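Jun 30, 2018

I want to write down the evening at the studio before I forget the details. My cousin Eusebio got two tickets for the recording of "Nultden Tonight", the talk show that I have watched almost every night since January, when I moved to Dundberg. It was my first time in a studio audience. I wore my green jacket and then was too hot in it for the whole evening.

We had to be at the gate very early. The line went along the side of the building, past the loading doors. A woman gave us paper stickers with numbers, and mine was 61. The phones were put in a cloth bag and we received them again at the exit, so I have no pictures of the set. It is smaller than on television. The sofa is small, the desk is small, and the city behind the window is a printed curtain with a fold in it. I liked that fold very much.

Before the show a man came to teach us how to clap. He told the same joke two times with a different ending, and the second time it was better.

The guest was Petrică Lungu, the actor from "Grokolholm". I have seen all 42 episodes, some of them with my dictionary open on my knees. I was afraid he would be unpleasant in real life and I would lose the series too. But he was shy! He held his glass with both hands and looked at his shoes when the host, Crisanto Abella, asked him about the wedding. Everybody knows about the wedding, it was in all the magazines. He said only that they invited six people and that his mother-in-law, Mal-soon Wi, made the soup. Then he told a long story about how she does not watch his series, because she saw the first episode and did not agree with his haircut.

They stopped the recording once for a microphone problem. During the pause he talked with the first row about the parking. I sat in the fourth row and could hear only half of it. I would like to know if they will keep the part where he lost his words and said "the thing, the thing" – it was the moment when I liked him most.

Eusebio fell asleep a little. He says no.

After the show we ate noodles at Ng and argued about the last season. He thinks the sister did it. I think the writers did not know themselves. We came home late and I slept badly from the coffee.

Today was quiet: laundromat, bread, a call to my mother. I told her everything about Petrică Lungu and she asked which one is he. 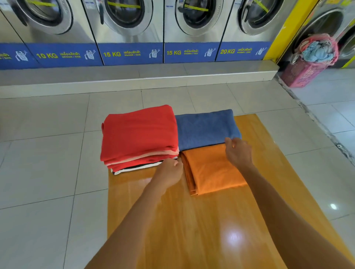
What I must still do

Write to Tin-yau Tsao, who gave Eusebio the tickets, and thank him properly. A card is better than a message, I think.

Find out which night they will show our episode. The woman at the gate said in two weeks, the man with the clapping said in three.

Start "Grokolholm" again from the first episode, this time without subtitles, and look at the haircut.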